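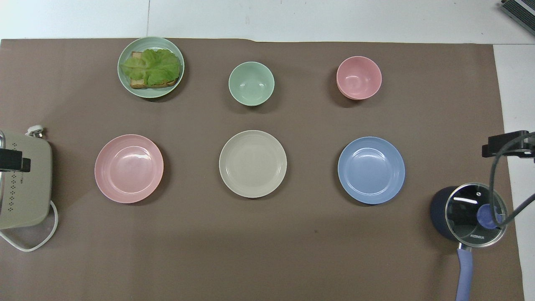
How many resets before you move the dishes?

Posted Sunday by plumidik_pete

So I'm 134 episodes into my toast-serving set and I'm starting to wonder if I've made it too easy. Toast goes on a plate, lettuce goes on the toast, next episode. I keep the plates and bowls in the same two rows every time and only swap which color goes where. Loss looks great. That's what worries me!

kellowbench
Swap more than colors. I left my dishes on a neat grid once and the policy learned the grid. Moved one plate a couple of inches and it reached for bare mat.

skesunari_fan
Gonna disagree with kellow. Get one layout working first — then mess it up. If you randomize everything at 134 episodes you'll have a policy that's bad everywhere and you won't know why.

kellowbench
Or he finds out early. I threw away 34 good demos because they were all the same demo.

plumidik_pete
Ugh, okay. What about the stuff on the sides? My saucepan has a glass lid and it glares like crazy depending on the lamp.

dong_drop
Leave the pan in and vary the lamp. Glare is free variety. I'd throw out any episode where you hesitated over the plate, though. Mine picked up my hesitation and kept it (looks very thoughtful, drops the toast).

skesunari_fan
Nah, keep the slow ones if they finish clean. I only cut the ones where I regrabbed.

plumidik_pete
Fine, splitting it. About 19 episodes with the plates scattered, then I retrain and compare. Will post both runs.

kellowbench
Scatter the bowls too.

2 shares | 19 comments

Related threads
Plumidik gripper pads wearing smooth
Đồng teleop lag over wifi
Labeling failed grasps: keep or toss?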